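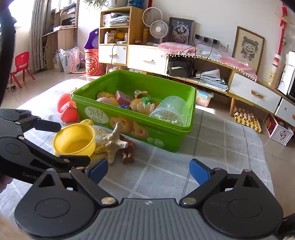 Hand-held grippers and a box of toys on a checked cloth, in a living room.

Budgeting for hand-held grippers is the part of a robot learning project that covers buying, keeping and replacing the grippers people use to record handling tasks. The grippers are normally bought in pairs, so the pair is the usual unit of cost.

Costs

The purchase price is only one line. Finger pads wear and are listed as a consumable, along with cables and storage media. The Wendholm plan, drawn up by Shagufta Dogar, allowed for 2 pairs and a stock of 200 spare pads -- more than the first year was expected to need. Quotes were taken from Gotent and Deltis, and the order was placed in January.

Objects and rooms

Task objects cost little. Toys, jars and boxes are common choices, and a table in a home can serve as the work area, with no rent to pay.

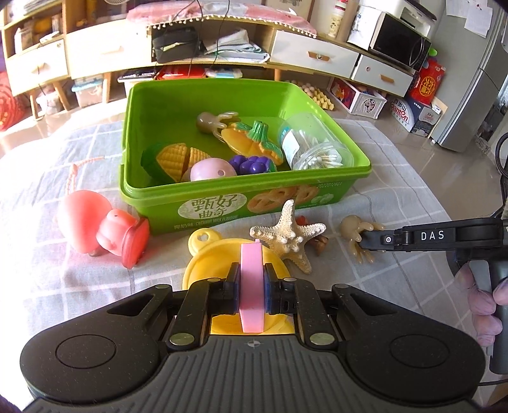
Replacement

Most plans write the grippers off over two years. The Ghumman method sets aside a fixed sum each month instead, and leaves the pads out -- they are charged to the task that used them.

See also
Robot end effector
Equipment depreciation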